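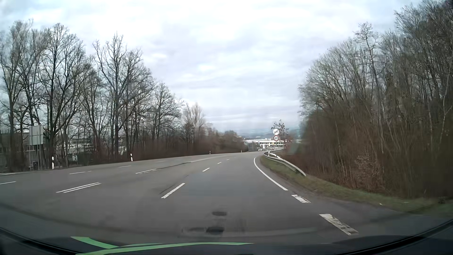

The Finby Road Blanket

Hi, I'm Catriona Lennox, and I've been making car and picnic blankets for longer than I like to admit. The Finby is the one I keep on my own back seat, and it's the one I get the most mail about, so I've finally given it a proper page with all the stuff people ask me.

It started with a bad blanket. I had a fleece thing from a gas station that shed on every coat I owned and slid off my knees each time we took a curve. I wanted something heavy enough to stay put, soft enough to nap under, and tough enough to throw on damp grass at a rest stop. So I made one, and then my sister took it, and I had to make another.

What it's made of

The top is lambswool, woven for me at the Piltell mill in a plain twill. It has a bit of tooth to it when it's new (I won't pretend it's cashmere!) and it gets softer with every wash. The back is waxed cotton, the same weight I use on my log carriers, and it keeps ground damp out for a good long lunch. It won't keep out a puddle, so please don't test it on one.

The two layers are stitched together around the edge and quilted in wide rows, so the wool doesn't bag out in the middle the way my early ones did. If you have one of those early ones, write to me and I'll requilt it for the cost of postage.

Size and folding

Opened out, it covers two grown-ups from chest to toes, or one grown-up and a large dog who believes he's small. It folds in half, then in half again, then rolls up and buckles with the leather strap. The strap comes off if you'd rather not have it, and kids do tend to walk off with it, so I sell spares.

Rolled up, it fits behind the driver's seat in my little hatchback with room left for boots. In a bigger car you'll forget it's there.

Colors

Right now there are three. Fister is a brown and cream check, and it hides mud better than anything else I make. Carnegie is dark green with a thin rust line. Plain gray is just plain gray – I resisted making it for ages, and of course it outsells the others. I tried a mustard last year and the dye came out like old soup, so that one's on hold until I get the recipe right.

Washing

Cold water, by hand, wool side only. Lay it flat in the tub, use whatever wool soap you like, and squeeze it out gently. The waxed side just wants a wipe with a damp cloth. No dryer, ever! A customer put hers through on high and mailed me what was left, and I have it pinned up over the workbench.

The wax will wear thin along the folds after a couple of winters. Rub in a little wax bar, warm it with a hair dryer, and you're set. I tuck a small bar in with every order.

Price and shipping

The Finby is $224, strap and wax bar included. Spare straps are $6. I know it's a lot for a blanket, and the wool is where most of that goes.

I cut and sew these myself, so if your color is out of stock it'll take me up to 2 weeks to get one finished. Orders go out on Monday. If you need yours for a trip, put the date in the notes box at checkout and I'll tell you straight whether I can make it.

You have until the end of June to send back anything you bought over the winter, as long as the dog hasn't been on it. Repairs to the stitching are free for as long as I'm still sewing.

Item number 3897 – please mention it if you email about matching one you already have, and tell me the color too.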